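February
Raquel Carrilho and Ilídio Pacheco

3.2 Practicing in simulation

We built the Terkari arm in Ilídio's garage, and I didn't want it swinging at real cups yet (I like my cups!). So we let it practice grasps in a simulated kitchen first, 276 tries per object, before touching the bench.

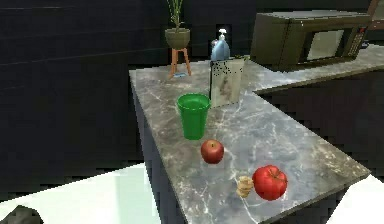
Figure 3. Simulated kitchen island with the green cup, apple and tomato.

Why build the arm at home at all? The garage was free every evening, and we could leave a half-wired joint on the bench overnight.

The cup went fine, but the apple kept rolling off, 47 times in all, so we slowed the wrist down and ran another 200 tries with softer finger pads in the model.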